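We're Clarau, a small flower-wrapping and gift-tying school, and we love what we do! Kanchan Bhatt and Aarne Koskela started it with three students and one borrowed table. These days we teach some 90 people a year, from florists' apprentices to grandparents who just want a nicer birthday parcel.
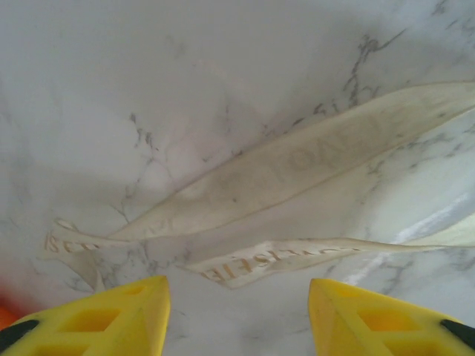 Classes are small and pretty noisy. Manju Mathur teaches the beginners (bring your own scissors if you're left-handed), and Kristaps Lūse takes the evening group through colour, folding and bows.
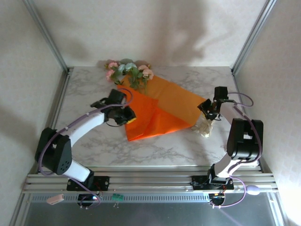

*Orange sheet on the marble-patterned table.*

## What you'll learn

- Cutting and folding paper for a hand-tied bunch
- Placing stems and leaves, with artificial ones to practise on
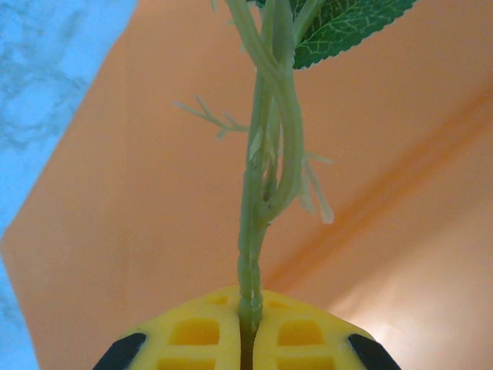
- Tying a bow that sits flat and stays put

## Where we are

You'll find us upstairs at Singhal House, next to the Joron bakery. The stairs are steep, so ring ahead and Naveen Kushwaha will meet you at the lift.
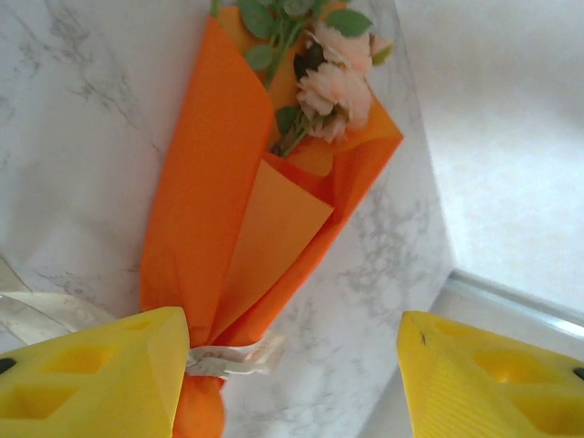

New courses open each February and places are held for 48 hours once you've written to us. Come and have a go!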